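Comparing a Five-Finger Hand and a Two-Jaw Gripper for Packing Cans
Final report, Robotics Lab II, Firkgate Technical College 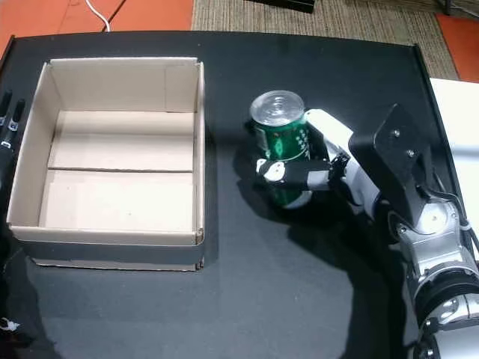

The task for this project was to pick up a beverage can from a table and put it in an open cardboard box. We ran the same task with two end effectors, the Stoson two-jaw gripper that the lab already uses and the Yakubu hand, and compared how often each one finished and how long it took.

1. Setup

Both end effectors were mounted on the same arm, with the same controller and the same starting pose. The box stayed in one place and was taped down from underneath after it slid in the first week. The can started at one of 9 marked positions. We used full and empty cans, because an empty can dents easily and a full one can slip. Speed was limited to 62 percent of the maximum for all runs.

Each end effector did 80 runs. A run counted as a success if the can ended up inside the box and had no visible dent. Tipped cans inside the box were counted as successes but noted in the log.

2. Results

The two-jaw gripper was faster. It has one motion, open or close, and there was very little to tune. Most of its failures were dented empty cans. Lowering the closing force fixed the dents, but then full cans slipped when the arm turned toward the box.

The hand was slower to close and took much longer to set up. We spent most of February on the thumb. In our first grasp the thumb closed before the fingers and pushed the can over. In the final version the fingers make contact first and the thumb comes across the front. With that order the hand held full cans well and dented fewer empty ones.

Releasing was harder for the hand. The fingers need room to open, and the box walls are close on all sides. We had to let go a little above the bottom of the box, so more cans tipped over. The gripper had less trouble with this.

3. Problems

The hand controller dropped its connection several times. We traced it to a loose cable at the wrist and added a 700 ms wait before the first finger command so the link could come up. The camera also lost the can when the arm's shadow fell over it. We moved the lamp once and did not change it again.

4. What we would change

For this box and this can we would use the gripper with soft pads. The hand would make more sense with mixed objects, and we did not test those. A deeper table would also help, since two of the start positions were near the limit of the arm's reach.

Related reports
Soft Finger Pads for the Stoson Gripper
Setting Up the Uresard Depth Camera
Cable Routing on a Moving Wrist
Sorting Bottles by Weight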